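Site Visit Report: Suturing Demonstration, Herer Lab
Anetti Group, March 2024

1. Setup
The open day ran 2 demonstrations of robotic suturing with a pair of instruments. We watched the second, which lasted some 39 minutes.
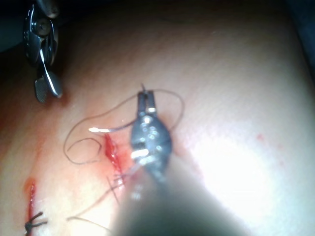

2. Observations
Needle and thread handling took up most of our notes. The thread has to be kept clear of both wrists while a loop is formed. Spacing between knots was fairly regular.
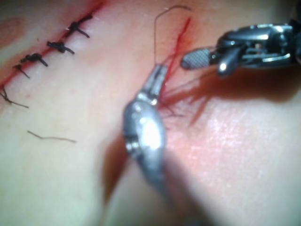

Figure 2. Thread looped at the open incision; tied sutures at left.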